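Thân Beans and Pots

README, first put together February 2021

Welcome! Thân is a small collection of pictures and notes on dry beans and the things people keep them in: trays, bowls, jars, and (my favorite part) cooking pots. We started it after a long argument over lunch on whether mung beans or soybeans are harder to tell apart from their neighbors in a messy kitchen, and it grew from there. If you like pulses, you're going to have a good time in these folders.

What's in it

There are 1660 pictures, sorted into 75 tabletop setups. Each setup has its own folder with a short text note saying which beans were out, which dish they were in, and what else was on the table. We leave lunch, drinks, chargers and cables where they are. Real counters have stuff on them!

Beans covered so far: soybeans, green mung beans, dark red beans, black beans, and a few folders of split peas that Khoa Khổng brought in and wouldn't let us skip. 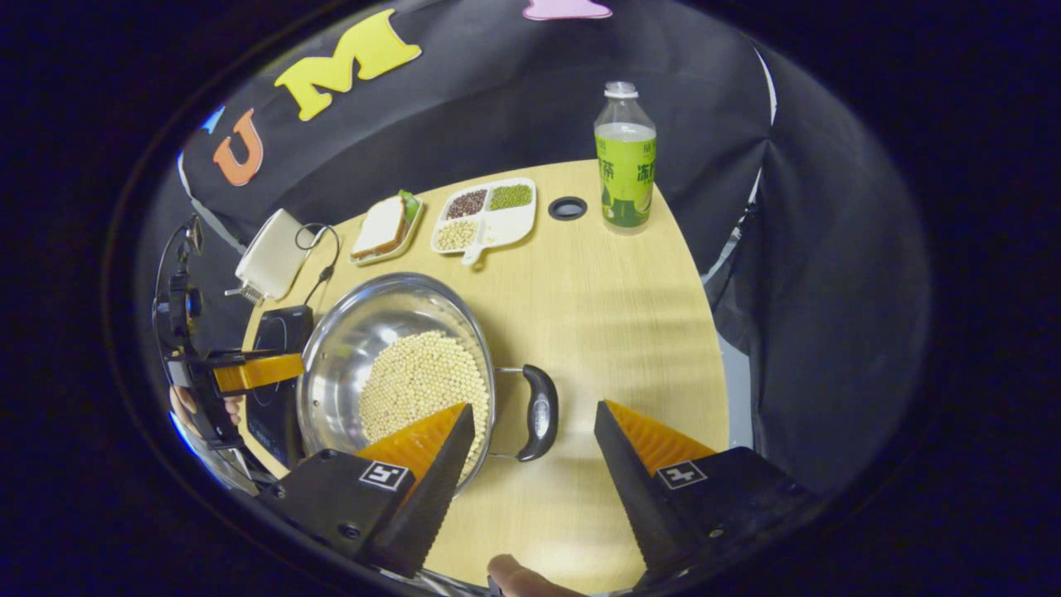
Vekelis Kitchen Things Group

Soybeans show up in two places in this setup, in the big steel pot and in one compartment of the white divided tray, with red beans and mung beans in the compartments along the back. I love the pot folders. The polished inside throws the light all over the place, and the pale beans look different against it than they do against plain white plastic. The note for a setup like this one uses the tags pot, tray, spoon, soy, mung, red, plus "extras" for the sandwich and the green tea.

How the notes are written

One line per dish. Dish first, then beans, then how full it looks: low, half, or high. We don't count beans. We tried it once on a very small bowl and got three different answers.

"Red" means any dark red bean. Đạt Đào wants to split it into kidney and adzuki, and he's probably right, so expect that in March.

If a dish has more than one section, each section gets its own line, starting at the back left and going clockwise. Empty sections are written as "none". Please don't leave them blank, the sorting script chokes on it.

Known problems

Some 500 of the pictures have strong glare on metal. They're tagged "shiny" and we kept them all.

The Fodska folders use "bowl" for anything deeper than a plate, pots included. Fixing this slowly.

65 pictures from the Grakico kitchen have no tags yet. Help is very welcome, it's a nice job for a rainy afternoon.

Adding your own

Copy the blank note, fill it in, and send the whole folder to Đạt. Chickpeas and lentils would make us really happy!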